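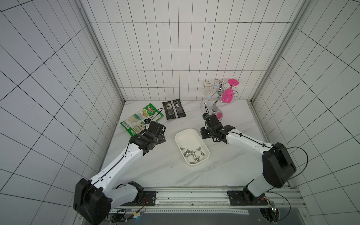 Last edited: February, 11:42 pm

Flarham Neighbors > Food & Snacks > did the chips get smaller again

hjsong
ok so the vending machine at the Flarham bus depot. same price, bag feels like half air now. anyone else or am I just hungry

J_Nieminen
Same at work. Opened one at lunch, done in 5 bites. They always do it after the holidays when people arent looking.

annelik
Air is there so they dont get crushed. Has been that way forever. Check the weight on the pack, not how puffy it is.
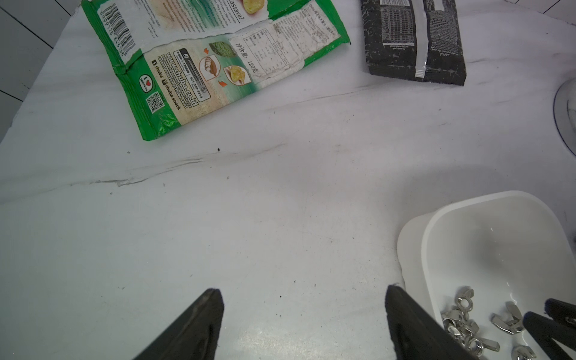
hjsong
I DID check the weight. it went down. not by a ton but it went down

annelik
Down from what though? Do you have an old bag?

hjsong
no Anneli I do not keep old chip bags

ktcho
I do lol. One in the glove box from last summer. Will look tonite

J_Nieminen
Just buy the big one at Väisänen and split it into tubs on the weekend. Works out way cheaper, nearly 30 cents a portion less for us. Kids dont care.

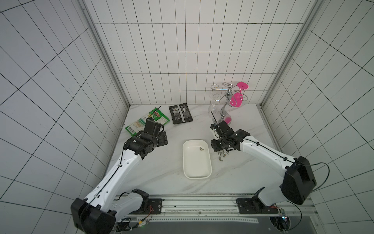
Also they go stale quick so clip them, and dont leave them over the stove like my wife does.

lenni_m
Disagree, big bags just mean you eat the big bag. I'd pay extra for small ones. Store on Prultalgate still has the old size btw, or did before xmas

annelik
Old stock probably. Check the date

ktcho
Looked. Glove box one is a different flavor so no help, sorry

hjsong
thanks for nothing Kyung-tae. going to Prultalgate tmrw, will report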